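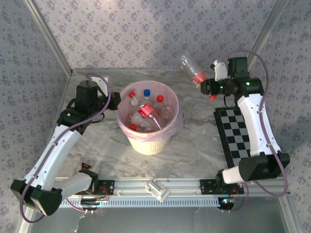
My sister said on the phone that I was wasting my time with the bottles, that they all go in one lorry and end up in one heap, and that she had stopped bothering in July. I said I would carry on anyway. She said suit yourself, and then we talked about her boiler for a bit.

Sunday, December 11, 2022. Cold, and dark by four. I did the recycling, the back bedroom and part of the landing cupboard. I had meant to do the kitchen drawers as well but did not get to them.

The bottles had got out of hand. I have been putting them in the cream bin with a pink bag in it, and a bag of bottles fills up in no time because of all the air in them. The ones with the caps on won't squash at all. You lean on them and they push back. The rule from the council leaflet as I remember it was caps on, labels on. The woman at the Drekton tip told me caps off, in the spring, and then when I went in the autumn a different one told me caps on again. So some weeks I have done it one way and some weeks the other. I have decided on caps on from now, squashed first with the cap off and then screwed back. It takes longer. Red caps and blue caps both go in, I don't sort by colour, although I did for a while when the school wanted them.

I drink too much fizzy water. I know this. I buy it in packs from the shop at Jostden because it is cheaper there than in town, and then I have the packs to carry up and the empties to carry down. I looked at one of those machines that puts the bubbles in and it was £35 in the sale, second-hand, with no gas cylinder. The cylinder is extra and you have to take the old one back. I left it. I may go back and look in the new year.

Took two bags down after breakfast and had to make room in the wheelie bin by taking out the cardboard and flattening it properly. Next door had put a pizza box in ours again. It had cheese stuck to the lid so it can't be recycled, and I put it in the general rubbish. Didn't say anything.

Washed my hands and did the back bedroom. Stripped the bed, turned the mattress (head to foot only, I can't flip it by myself), and put the thin blankets in the wash at 40. The window had black spots along the bottom of the frame again. Wiped it with the spray and left it open an hour, which made the whole upstairs freezing. I must remember to open it a crack in the mornings or they will be back by Christmas. The curtain rail is coming away at the left end. One screw has gone altogether and the other is holding on by the paint. I pushed it back in for now. Wants a bigger plug.

Lunch was soup and the end of the loaf.

Then the landing cupboard. I took everything off the top two shelves and put it on the carpet and immediately wished I hadn't. Old towels, a box of Hinojosa tiles left from the bathroom, an iron that I think works, wrapping paper, the Dreltton heater with the cracked foot, and a carrier bag with seven other carrier bags in it. The tiles have to stay because you can't get that blue any more and there is bound to be one that cracks. The towels can go to the dogs' home if they still take them. I will ring on Monday. The heater I plugged in and it came on with a smell of burning dust which went off after a few minutes. I have put it in the back bedroom, so that is one thing out of the cupboard, even if it is only in another room.

The wrapping paper was a nuisance. Half of it is the foil sort, which can't go in with the paper. You are supposed to scrunch it in your hand and if it springs open it is no good. All of mine sprang open. I put it back on the shelf, since I might as well use it up on this year's parcels and let somebody else throw it out.

Got the bottom shelf wiped down but nothing sorted. It has the Christmas box on it and I didn't want to start on that late in the afternoon. The lights will need testing. Last year one set went off halfway round the tree and I spent an evening pushing every bulb in.

Changed the liner in the kitchen bin and found I am down to the last of the pink bags. They came on a roll and they tear if you overfill them, but the good thing about them is that you can see what is in there without opening them up, so I don't end up putting tins in with the food waste. I have put bags on the list, with matches, screws, rawl plugs and bleach.

I have been thinking about what my sister said. She might be right about the lorry. It does look like one heap when they tip it in, I have watched from the window. But it must get sorted at the other end or there would be no sense in having different bins. If I put it all in together, the general bin would be full by Wednesday and it is only emptied once a fortnight, so I would be no better off whichever of us is right.

Blankets still damp at the edges at nine. Hung them over the bannister. Bed at ten, with the hot water bottle.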